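**Zivard blue painter's tape + kraft roll kit, 4 months in a student robotics club**

Rating: 4 out of 5. Would buy again, with gripes.

Quick one, between classes. I run the build side of the robotics club at Pruvdale and we bought the Zivard table kit in the spring. Roll of brown kraft, rolls of blue tape, a plastic corner square, a little squeegee thing. $29. Rosalba Bassi found it, I complained about the price, she was right. You could piece it together cheaper at a hardware store but then someone has to go to the hardware store.

What we use it for: covering the arm table and marking out cells for pick and place. Club project this term is sorting soft objects into grid cells, so the grid gets looked at a lot.

**The paper.** Good. Heavier than the stuff from the art room, lies flat after a night under textbooks. Takes pencil. Matte, so no glare off the overhead lights, which was killing our detection on the bare white table. Does tear if you drag a base plate across it, so lift, don't drag. Had to learn that one with a full sheet already taped down. Ugh.

**The tape.** Mostly good. Straight edges, comes up clean from the kraft if you go slow and low. Left on over March break it came up with a layer of paper attached. Color is easy to threshold against the brown. Narrow rolls are the ones you want for cell lines, wide ones are only any use for the outer border.

Ends lift. Press them down hard or someones sleeve gets them. The Mulcahy tape we had before did not lift, but it also did not come off, ever.

**The corner square.** Flimsy, bends. Use a real one. Pierina Mazza re-did our first grid with a steel square and it was night and day.

**The squeegee.** Fine. Lost it in week 2. Used a library card since.

**Layout time.** 65 minutes for the whole table the first go, with two people and a lot of arguing about where row one starts. Way faster now. Tip, do the long lines first and stretch them tight, then the short ones. Patch bad spots with a short piece, don't redo the whole line.
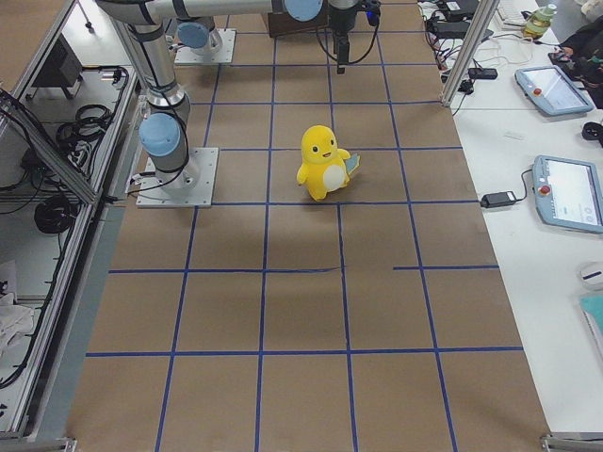 Soft objects are where the kit earns its money for us. Hard blocks, you can nudge one back by eye. Plush rolls, squishes, leans, and you need a line to tell you if its in or out. The yellow guy with the cream belly stands just below a cross line, so it's plain which cell he's in, and his shadow on the paper is soft enough that our mask doesn't grab it as part of the toy. On the old glossy mat from Buvmont the shadow and the reflection ran together and we got garbage. Also a patched line, like the broken one at middle right, is no big deal for the code. Looks bad to visitors, thats all.

Cons again, fast:

- corner square is junk
- tape ends lift
- instructions are one tiny sheet, no drawing of how to cut around mounting plates
- no refill pack, you have to buy the full kit

Would I get it for a classroom with no robots? Sure, for board games or floor maps maybe. For a club with arms, yes, just budget for a decent square. Ordering another one before the next meet.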